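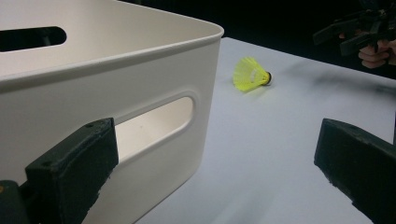
Re: [community-garden] Worm farm or compost heap?

On June 22, 2022, Crisóforo Meléndez wrote:
> Has anyone at the Tirow plots kept worms through winter?
> Mine slow right down once it gets cold.

Yes, and I love them! I started mine in April and they've coped well so far - I lay damp newspaper over the top and chop the scraps small. Go easy on citrus and onion. Yesenia Medrano has 30 litres of castings to share, so bring a bucket to plot 5 if you'd like some for your garlic.

Cheers,
Zamudio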